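Come Sell Mountain Homes With Me at Halatholm

25 October 2024
By Ingeborg Diekmann
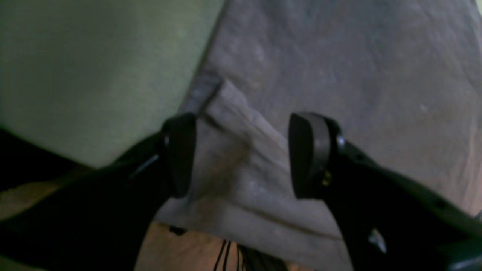
Two black gripper fingers over a crumpled gray cloth.

I need a sales associate, and I need one before the snow gets serious. If you like people, don't mind stairs, and can talk about HOA dues without putting anyone to sleep, please keep reading!

I run the on-site sales office at Halatholm, which is a condo and townhome project at the foot of the ski hill. There are 162 homes in total. The first building is finished and people are living in it, and we've got 104 homes under contract across the whole project. The rest are a mix of one-bedrooms, a few of the big corner units, and the townhomes along the creek (my favorites, if I'm allowed to have favorites). Dijkstra is the developer and Simex is building it.

Our team is small. Kobe Maes handles contracts and closings and has the patience of a saint. Thijs Dekker is our link to the construction side, so when a buyer wants to know if the island can move six inches to the left, Thijs is who you call. And then there's me, doing tours, phones, emails and open houses, and I've run out of hours in the day – which is where you come in.

What you'd be doing

- Walking buyers through the model homes and, once they've signed the site waiver, the building that's still going up
- Answering calls and emails the same day they come in
- Keeping our buyer list current in Drirero, the software we use for leads. I'll teach you, it takes an afternoon
- Helping me host brokers when they bring clients up
- Sitting in on design appointments and taking good notes, because buyers change their minds about countertops a lot
- Following up with folks who toured last season and went quiet

You'd work five days a week, and weekends are part of it. That's when people drive up to ski and wander in with their boots on. You'd get two weekdays off in a row and I'm pretty flexible about which two. We close for 13 days in spring when the lifts stop and the whole village empties out.

What I'm looking for

A state real estate license, or you're far enough along that you'll have it by March. At least one year in sales, leasing, hotels or anything else where you talked to strangers all day. I don't care if you've sold a condo before. I came from running a hotel front desk myself and I still use what I learned there every single day. You should be okay outdoors in the cold, able to read a floor plan (or willing to learn fast), and have a car that can handle our road in January. A second language would be great. Spanish especially, but I'll take any of them.

You don't need to ski. I'm terrible at it.

Pay and the rest

Base salary plus commission on every closing you work, paid when the sale closes. Health and dental start on day one. You also get a season pass, covered parking, and first crack at one of 3 staff apartments if you're moving here from somewhere else. I know what rents are like in this valley, so please ask me about that one early.

How to apply

Send a resume and a few lines about a place you've lived and loved. I read them all myself – no long cover letters, please. I'll call you for a short chat, and if we both like how it goes you'll come up for half a day, meet Kobe and Thijs, and shadow me on a tour or two. Lunch is on me.

I'd love to have someone starting before the holidays, but for the right person I'll wait a bit. Questions about pay or the staff apartments can go to Indrek Lapiņa in our people office, who knows the fine print much better than I do.

Contact: Halatholm Sales Office, attn. Ingeborg Diekmann | © 2024 Halatholm | Back to top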